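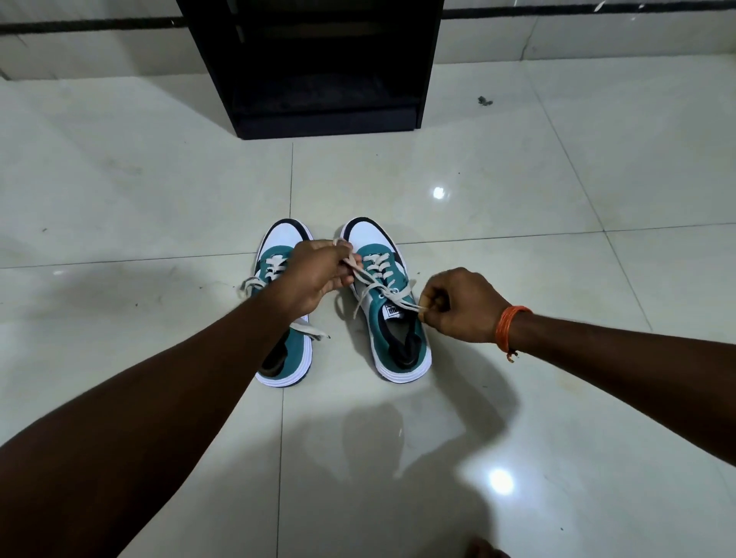
**T. Rezende**
Instructor, Shoe Care and Fitting, Dristley Evening School

Handout for session 4, 28th March

## Laces and knots on low-top sneakers

In the last session we finished with cleaning of suede. Today we go to the laces. Many students think this part is too simple for a course, but in the shop it is the last thing which the customer sees before the shoes go on the shelf or in the box. Please read the whole handout before the practice.

### 1. Position of the pair

Put both shoes on a clean, hard surface, side by side and pointing in the same direction. A tiled floor is good for this work. When the shoes are almost touching, you can compare the two bows easily. With light laces and a thick white sole, as on the white and teal pair, wash your hands first. Teal suede hides a fingerprint quite well, but a white lace doesn't.

### 2. Check of the lace

- Pull the lace out until both ends have equal length.
- Look at the tips. If one is broken, change the lace now and not after the tying.
- Make the crisscross from the bottom pair of eyelets to the top. Decide if the lace goes over or under, and keep the same on both shoes.
- The tongue must lie flat and in the middle. If it has a label, the label should stay readable between the laces.

For our low-tops with six pairs of eyelets (12 holes in one shoe) we use the Monby flat lace. Round laces of the Rinus type are also possible, but they open more quickly, so tie them with one more turn.

### 3. The bow

1. Cross the ends and pull one of them through. Tighten near to the tongue, with equal force from left and right.
2. Form the first loop and pinch it between the thumb and the fingers, just above the tongue. Keep the knuckles up, so that you see the lace and don't cover it with your palm.
3. Take the other end around the loop. It's normal that a long end hangs over the outer side of the shoe and reaches the floor during this step. Let it lie and don't put your knee on it.
4. Push the second loop through and pull both loops slowly.
5. Look from above. The bow should lie across the shoe. When it turns along the shoe, toward the toe and heel, the first crossing was made in the wrong direction. Open it and begin again from step 1.

Students often pull too hard in step 1. The leather or suede then makes small waves next to the eyelets, and on a display shoe these can stay.

### 4. Practice

Work alone, with one pair each. Tie the left shoe first, then the right. After that, open both and start with the right one. The practice laces are in the drawer with the number 69. Please put them back with the ends together.

For the May test you will lace and tie one complete pair, and you will also correct a bow that is lying in the wrong direction. Bring your own brush.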